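Making the bed, and other small jobs

When I asked to write something about beds, the editor assumed I meant buying one. I meant the five minutes after getting out of it. Most of us own a duvet, two pillows and a fitted sheet that has lost its grip at one corner, and most of us have never been shown what to do with them.

I had my own lesson in September, at a guest house called Yaman, a short bus ride out of Flornendale. The rooms are let by the night and each one has to look the same by early afternoon. Umut Türkmen has run the upstairs floor there for years, and he let me follow him with a notebook as long as I carried the laundry bag.

He begins with the window, then strips everything, including the pillowcases, and leaves the mattress bare while he does the dusting. I had always dusted last. He does it first so that whatever comes down lands on bedding that is going in the wash anyway.
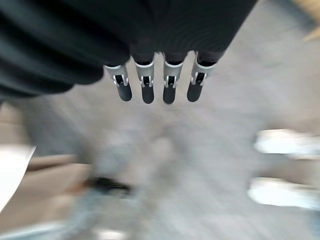
How long should a duvet be left to air before the bed is made? Umut gives it as long as the rest of the room takes, and at home the length of breakfast will do. Fold it back over the foot of the bed and leave it alone.

The part I found hardest was the cover. I have spent my adult life climbing inside mine, feeling for corners. Umut turns the cover inside out, puts his hands in as far as the top corners, takes hold of the duvet through the cloth and shakes the whole thing down over itself. He can do a double in 90 seconds. I took a good deal longer and had one corner folded under, which meant starting again.

Then there is the question of how far it should hang. He likes the same drop on both sides, and checks by standing at the foot of the bed and looking along it. If one side is low he doesn't drag the duvet across. He lifts it at the near edge, gets some air under it and lets it settle. Dragging shifts the cover and leaves the filling behind, and by the end of the week you have a thin side and a fat side.

Creases don't bother him as much as I expected. Plain white cotton shows every one, and the guest house has no time to iron anything larger than a pillowcase. He passes the flat of his hand from the middle outwards
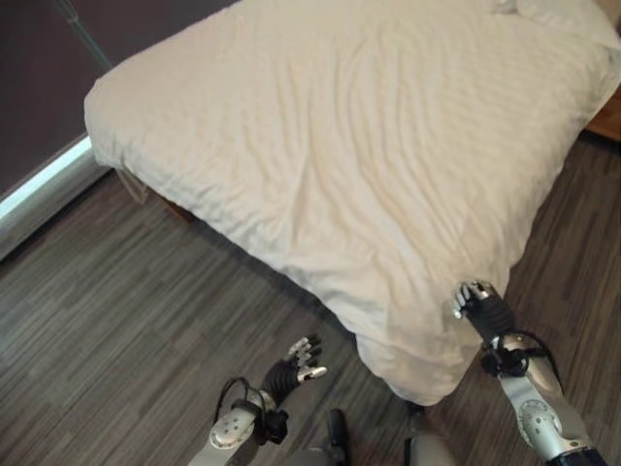

and leaves it at that. A duvet with some life in it looks more comfortable than one pulled tight, he thinks, and guests sit on it within the hour whatever you do.

Floors come near the end. He uses a dry flat mop on the boards, pushing it under the bed from each side, and only brings out a damp one if something has been spilt. Where a bed has a skirt he lifts it and tucks it up under the mattress until the floor is finished. I hadn't thought about bed skirts since my grandmother's house, but they hide a suitcase very well and they come off for washing. The old ones at Yaman were made with elastic by a small firm called Drarier, and he prefers them to the sort that lies flat under the mattress and has to be wrestled out.

Pillows go on last. The back one stands up against the headboard and the front one leans on it, with the open end of the case facing away from the door. If the case has a flat border he runs a finger and thumb round it so it doesn't curl. The top of the duvet is then turned back by the length of his forearm, just short of the pillows.

For the nightstand his rule is to wipe the top and put back what was there, in the place it was. People know where they left their things in the dark. At home I had let mine fill up with receipts, 3 pairs of reading glasses and a Flindonetti catalogue I was never going to order from - all of it went in a drawer.

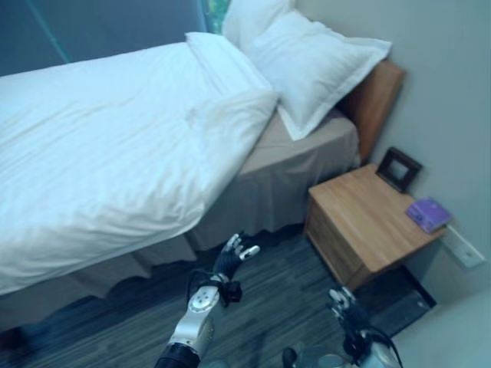
Umut Türkmen thinks I worry too much about the pillows, and told me that if only one thing gets done in the morning it should be folding the duvet back, since a bed that has been aired is pleasant to get into even when it looks a mess.

I have kept up most of it. The cover trick works on my own bed, though I still need to lay it out on the floor first, and the dusting now happens before the sheets go on. The fitted sheet is beyond saving. I've ordered another, one size deeper, and the old one is going to be cut up for dusters.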